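Permeable paving deserves a harder look
March 8, 2022
By Marcelino Esteban

Every spring the brochures come through the door, and every spring the word "permeable" is printed a little larger. This year's from Emgate has it on the front cover, over a photograph of a driveway with not a leaf on it. The rain goes straight through, we are told, the drains are spared and the garden is happy.

I have laid paving for most of my working life and I would like to believe it. Some of it I do believe. A block with a wide joint, set on clean open stone over ground that drains, will swallow a downpour very nicely in its first winter. My quarrel is with what gets left out after that.

Start with the ground. Half the gardens I'm asked to look at sit on clay you could throw pots with. Water going through the surface has to go somewhere, and on clay it sits in the stone underneath until it finds a way out, often towards the house. The answer is a deeper base and an outlet pipe. Neither appears in the price per square metre that people bring to me, folded up in a pocket.

Then there's the upkeep. Joints fill with moss, grit and whatever the cat has dug up. The makers say to brush and top up "as required". Required by whom? I went back in the autumn to a job on McIntyre Road, one of the early ones, and poured a watering can over it. The water ran down to the gutter exactly as it would have on the old concrete. The owner had paid 500 pounds extra for the privilege and was very decent about it.

Kiprono Muli, who sells the stuff and with whom I've been arguing since we shared a van, tells me I am judging a good product by bad fitting. He may have a point. He says the Fundus block, the one with the notched sides, keeps its joints open far longer, and he has offered to show me a yard in April to prove it. I'll go. I'll also bring the watering can.

What I object to is the sureness. A sample tray at a trade counter is a lovely thing: a square of new block, a bed of washed gravel, a jug of water. It tells you what happens on the first day. I've never been shown the tray after two winters under a lime tree. 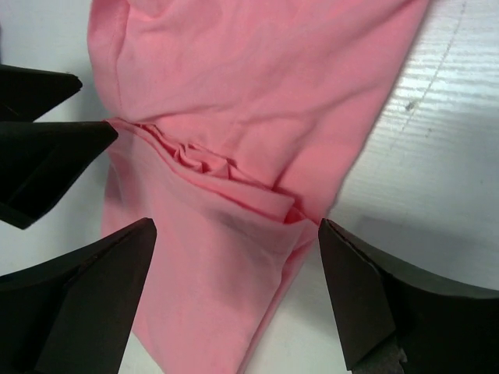 Pink cotton knit, folded over on itself.

The same goes for the sealers. The Windex Yard range (I have tried it, on my own path) promises to keep stains out of the surface. On ordinary block, fine. But I have seen it sold in the same basket as permeable paving, and I'd want a straight answer about what it does to the joints before I let anyone spray it there. I asked at the counter and got a leaflet.

If you have sandy soil and a bit of patience with a stiff broom, go ahead and buy it. If you are on clay, get someone to dig a hole first, fill it with water and go and have lunch. Should the water still be there when you come back, put the brochure down – or at least ask for the outlet pipe in writing. On a small front garden you could also leave a strip of soil unpaved and plant something in it, though I notice there isn't a brochure for that.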